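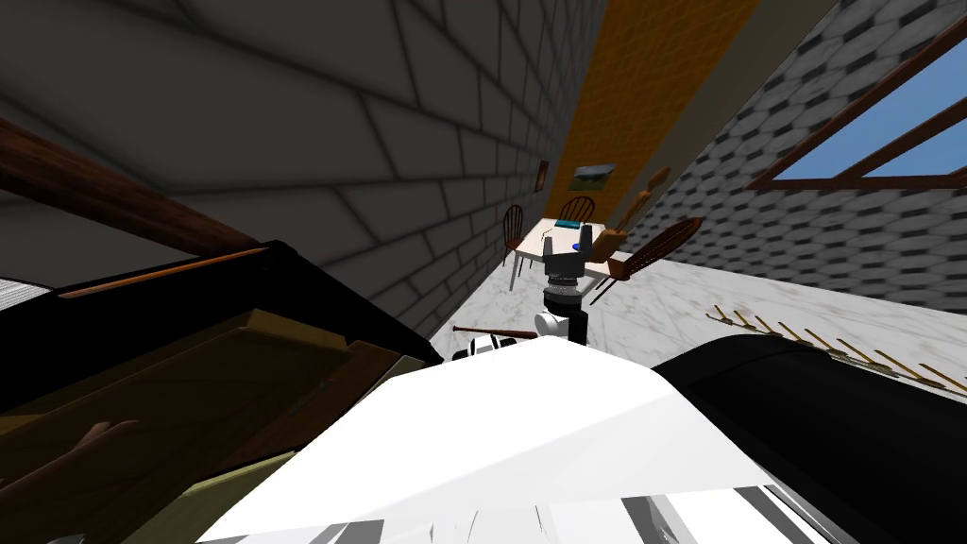 The practice room on the computer, with one of the robot's arms reaching toward the table.

Have you ever tried to pick up a book while wearing big winter mittens? You can do it, but you have to think hard about where your fingers are going. A robot has to think hard every single time, and today we are going to find out how the children in the Endell School robot club help it along.

The club meets after lunch, and this year the children are working on something they call the Prirnow project. Prirnow is the name of their robot, and it lives inside a computer! The room it moves in is made by a computer too. A program like this is called a simulation, which is a long word for a pretend world that follows rules a lot like the ones in our own world. If you drop something in a good simulation, it falls down. If you bump a chair, the chair moves.

Look at the dark gray part near the table. It is called a gripper, and it does the job of a hand. You have five fingers on each hand, and this gripper has two, which open and close a bit like a clothespin. There is a small teal book on the white tabletop, over near the far edge, and the book is what the children would like Prirnow to bring them.

That sounds easy, doesn't it? Well, let's think about what your own body does when you fetch a book. First your eyes find it. Then your shoulder, your elbow and your wrist all bend by just the right amount, and your fingers close (but not too soon, or you would be holding a handful of air). You do all of this while thinking about supper. Prirnow has to be told every bit of it, and the telling is called a program.

The children write their program in small steps, a little like a recipe. Move the arm up. Move it forward. Open the fingers. Lower the wrist. Close the fingers. Then they press the start button and watch closely, and if the arm goes the wrong way they find the step that needs changing and try again. Last August, before the school year began, the older children let the program run by itself over and over while they ate their sandwiches, and the computer got through 2,972 tries. They had been hoping for 3,000, but the bell rang!

Chairs are the tricky part. Wooden chairs stand all around this table, and an arm that swings too wide will knock into one. So the children teach Prirnow to take the long way – up first, then over, then down – just as you might lift a full cup over your little brother's head.

On 23rd May the club will take its program to the Dornport robot fair, where each team gets 3 turns to fetch the book. A team from Varela is coming too, and the two clubs have promised to show each other how their programs work.

Something to try at home: ask a grown-up to be your robot. Put a book on a table and tell them how to pick it up, one small step at a time. They may only do exactly what you say. If you forget to say "open your hand," they have to keep it shut!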